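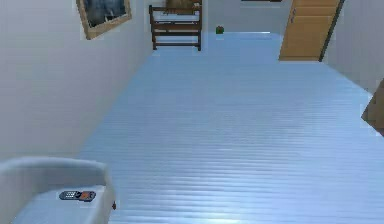 Marlene Queiroz wants to know why you'd drive a simulated robot by hand at all, when the planner can find its own way across a living room. Fair. The planner can. It just can't find the remote, pick it up and mean it.

So: demos. I steer, the robot does what I do, the software writes it all down, and later a network tries to behave like me. I apologize to the network in advance.

Today's house has a blue floor shiny enough to skate on and a TV remote on the seat of a white armchair. The job is "bring the remote to the dresser." I am using a remote to fetch a remote. Comar signed off on this task list in August and I assume somebody giggled.

Quota is 100 clean demos. I have 70. I also have a folder called "almost" that is much bigger and that we don't discuss.

Things the network will learn from me: stop in the middle of the room for no reason. Back up. Stop again. Drift left whenever I reach for my coffee.

Oana Nistor trims the pauses out afterward. She says mine have a signature.

Now the hallway leg. It looks like a straight shot and drives like a canal.
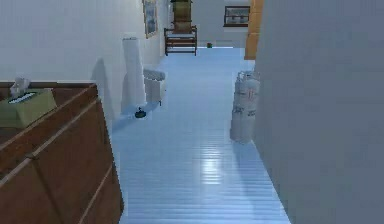

Vasilică Rusu replies that I should hug the left wall and stop fussing. Vasilică, there is a white cabinet on the left wall. There is a tall white cylinder on the left wall. I have met them both.

The stack of white jugs on the right is the other half of the problem. Swing wide of the cabinet and there they are — swing wide of them and you're back with the cabinet. My demos have a wiggle in them now. The network is going to wiggle in empty hallways for the rest of its life.

And then the dresser, which already has a tissue box on it. Rule from Studley: the remote goes next to the box, box stays put. My record on "box stays put" is under review.

Someone asked about the controller. Two sticks and a trigger. The trigger is the hand. The trigger is also very easy to squeeze when you sneeze.

Demo 71 starts after lunch.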